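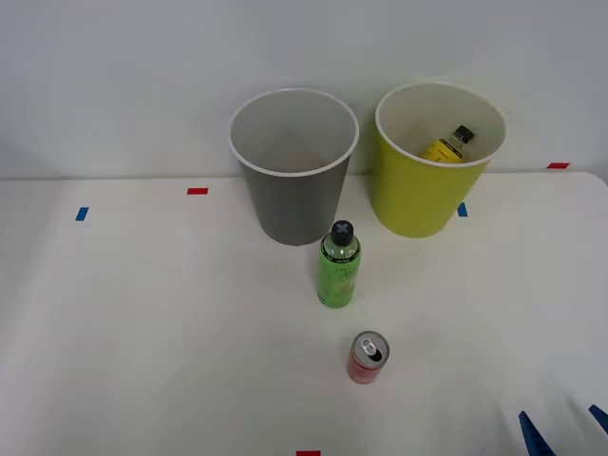
Sorting bench, planner branch. Yellow in, green and can to go.

Home | Threads | Tags | About
Filed under: Manipulation / Software

1/ Moved grasp scoring out of the planner into its own node. Replan rate is now capped at 2 Hz. 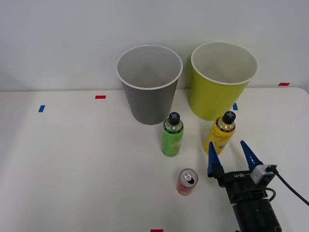 2/ Scoring samples 4000 candidates per object and keeps 121 after the collision check. Short cans lose most of theirs to the table margin.

Comments (2)
Mal-soon Bang: Margin per object or global?
tandier_dev: Is the node public?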